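Handheld grippers losing track of the marker cubes
Kyung-hwa Pyo

Hi all, I look after the pair of handheld grippers at our bench and the right one has started dropping its pose. The left tracks fine all session, but the right jumps sideways or vanishes whenever I turn my wrist over. I've reprinted the markers and wiped the lens. Recalibrating holds for 60 frames or so and then it's off again. Any ideas before I pull the cube off?

Liudmyla Hnatiuk

Had this in August! Check the cube hasn't crept round on its mount – ours had a loose screw and you could rock it with a fingertip. Snug it up, recalibrate, then hold both grippers out over the table and turn them slowly, with something small in the jaws so you're holding it the way you do when you work. 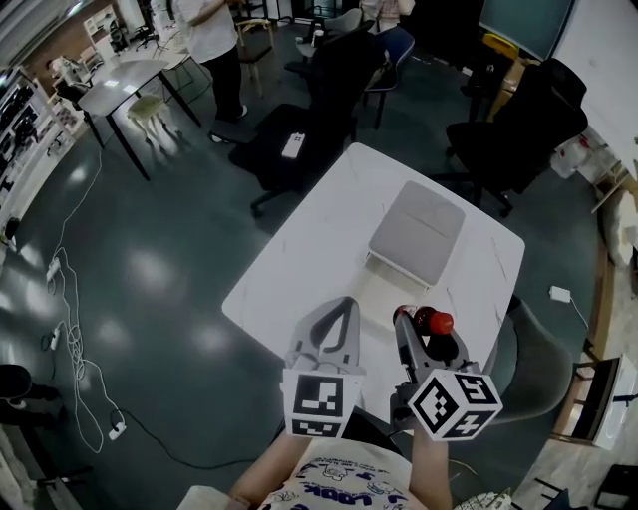
Marker cubes sit under the fingers on both grippers, with a small bottle clamped in the right one.

If it still jumps, look at your marker IDs. I'd printed the same one on two faces, and it took me nine goes to spot it, eh.

Dong-geon Cha

lighting probably. turn some off

Comments

Jae-in Myung: Matte paper helped us heaps with the glare, gloss laminate was hopeless.

Kyung-hwa Pyo: Loose screw! Tightened it and got 600 frames without a jump. Cheers Liudmyla – doing the left one tomorrow.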